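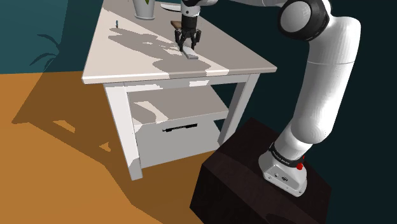 Collecting Demonstrations in Simulation
Handout 4, Robot Learning Lab
Usman Paracha

Read before the lab session. Bring the signed sheet from Handout 3, or a convincing story about it.

1. What we are after

A policy trained by imitation is a student who copies from whoever sits next to it. If its neighbor dithers over the block for six seconds before closing the fingers, so will the policy, and it will do so with great confidence. Your job this week is to be a good neighbor.

Each group records demonstrations of one task in the simulator: bring the gripper down over the light gray block on the white table, grasp it, lift it clear, and set it down at the target. We call one complete attempt an episode. The class set should reach 1,000 accepted episodes by the end of the unit. Last August's class recorded 2,658 and accepted far fewer, for reasons that make up most of section 4.

2. Vocabulary

Observation: what the policy gets to see at each step. For us, the rendered camera view plus joint positions and gripper opening.

Action: the commanded change in gripper pose, plus open or close.

Episode: observations and actions from reset to success or time limit.

Demonstrator: you.

Coverage: how much of the range of possible starts your episodes include. A thousand episodes from one starting position is one episode with a storage problem.

3. The setup

The arm stands on a dark brown pedestal beside the table. The gripper has two parallel fingers, so it can only squeeze along one line, and the block is longer than it is wide. When the block lies diagonally you have to turn the wrist before you descend. Coming down square to the table edge and hoping is a popular method. It produces a lovely recording of a block being pushed across a table.

Look at the shadows, too. The arm and gripper throw dark, irregular shapes over the middle of the tabletop, with patches of bright white between them, and a gray block does not stand out equally well on both. You know where the block is because you have been told there is one. The policy has to work it out from pixels. Keep some episodes where the block starts in shadow and some where it starts in the light, and do not tidy the lighting settings to make your own life easier.

The other things on the table stay where the reset puts them. That includes the small brown object near the block and the flower pot at the back edge. They are there so the policy learns to leave them alone, and it will learn that only if you leave them alone first.

4. Recording

Start the Tkachuk teleoperation client and load the Granemby room. Spend the first ten minutes practicing with recording off. Your early attempts are not as good as you think they are.

For each episode:

Reset, and wait for the objects to settle. Blocks are placed a hair above the surface and drop.
Start recording before you move.
Move over the block, turn the wrist, then descend.
Close the fingers and pause briefly - half a second is plenty.
Lift straight up before going sideways.
Place, open, retreat, stop recording.

Record 24 episodes per person per session, then hand over the controls. Tired demonstrators begin to take corners.

Reject an episode if you knocked anything over, if the fingers passed through the table (report this one, it means a collision setting is off again), or if you stopped to answer a question. Keep it if you missed the first grasp, corrected calmly, and succeeded. Recoveries are worth having. A data set in which every grasp works first time teaches the policy nothing about the situation it will mostly find itself in.

5. Labels

Fill in the label form right after each episode: success or failure, block in shadow or light, recovery yes or no, demonstrator initials. "Fine" is not a label. Neither is "ok I think," which appeared often enough last year to become its own category in the Stilthorpe export script, where it remains.

6. Questions to prepare

Why might the policy do worse if all demonstrators are equally skilled and move in exactly the same way?

Suppose training loss keeps falling but the success rate in simulation does not improve. Name two things about the episodes you would check before touching the network.

The success checker looks only at the block's final position. Describe an episode that passes the check and should still be thrown out. Episodes from your own group are welcome.

Reading for next time: chapter 3 of the course notes, up to the section on compounding error. Upload your episodes to the Dokham folder before class.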